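Faltuseck Public Market to Extend Evening Hours Beginning in January

The operators of the Faltuseck Public Market announced today that the indoor hall will remain open until 8 p.m. on its regular trading days. The change applies to all 90 stalls, including the produce, bakery and fish counters along the Jeseo Street side.

"Shoppers who work days have asked for later hours for years," said Azucena Chávez, market director. "Stallholders voted for a one-year trial."

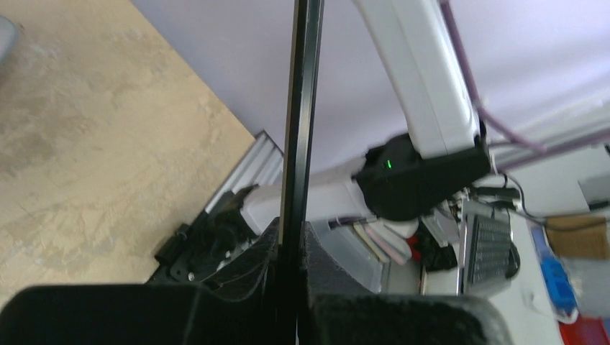

Stall rents will stay at current rates during the trial. Traders who do not wish to work evenings may close at 5 p.m. without penalty.

The Fallex parking garage will offer market customers 80 spaces after 4 p.m. Parking questions may be directed to Apolinar Pacheco, operations manager, at the market office.

Related items
Winter stall applications now open
Fish counter moves to north aisle
Holiday trading hours

Last updated: January, 9:15 a.m.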